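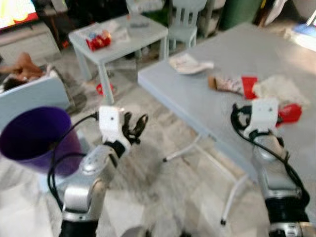

Putting together a home evacuation folder is one of those jobs that sounds dull and then, once you've got the kettle on and the papers spread out, turns out to be a rather pleasant way to spend a Saturday afternoon. I've done it 3 times now (once for our old place, once for my mother and once for the house we're in at Mansilla) and each time I've learned something that made the next one easier. You don't need a study or a filing cabinet. A kitchen table will do perfectly well.

What we're making is a single folder that you can grab on the way out the door if there's a bushfire, a flood or a gas leak down the street. It holds the papers you'd hate to replace and the phone numbers you'd never remember with your heart going like the clappers. It isn't your go bag, although it lives beside it, and if you haven't packed one of those yet I'd still start with the folder.

What you'll need

A ring binder or display folder with a zip
4 plastic dividers
A packet of clear sleeves (I buy the 50 pack and there are always some left over for recipes)
A zip-lock bag big enough to swallow the whole folder
A permanent marker
A small USB stick, if you're comfortable with one

Step one: gather before you sort

Go through the house and bring back anything that looks official. Birth certificates, passports, the house and car insurance, the rates notice, wills, the cat's vaccination card, scripts for regular medicines. Don't stop to read any of it! I lost an entire evening the first time because I found my old school reports and had to ring my sister about them.

Step two: make four sections

Mine are People, House, Money and Animals. My neighbour Hortensia Gaete has Medical instead of Animals, as she has no pets and a great many tablets. Choose whatever suits your household, write the headings on the dividers in big letters, and put the section you'd want in the first hour at the front.

Step three: copy what you can't spare

If you use your passport every month it's not going to stay in the folder, whatever you promise yourself. Put in a copy and write on it where the original is kept. The library at Grosard has a good copier, and I did the whole family in one visit. Wills are a special case, so ask your solicitor what they'd like you to carry.

Step four: write the contact sheet by hand

Phones go flat and networks go down, so this page has to be on paper. Include your insurer's claims line and your policy number, your doctor, the vet, the school, your electricity company and one person who lives well out of the area. Ours is Hortensia Olivares, an old friend up in Cunach (yes, I know two Hortensias, and yes, surnames go on the sheet). Everyone in the family knows to ring her and say they're safe, and she passes it along. Print clearly and leave gaps between the lines for changes.

Step five: photograph the rooms

Walk through with your phone and take a few pictures of each room, opening cupboards as you go. Please don't tidy first. Save them to the USB stick along with scans of your papers, put a password on it, and tuck it into a sleeve at the back.

Step six: find it a home

Slide the folder into the zip-lock bag and squeeze out the air. Ours hangs on a hook inside the hall cupboard, at a height the children can reach. Wherever you choose, show everyone in the house, and then have them fetch it with the lights off. Our youngest managed it in under 60 seconds and was insufferable until bedtime.

Keeping it fresh

I go through ours every April, with a second look before the hot weather. It takes nearly no time: swap the insurance papers, check the expiry dates, ring any number you haven't used in a while. If you've moved house, as we did from Bellitz, start the House section again from scratch and put the old papers somewhere else entirely.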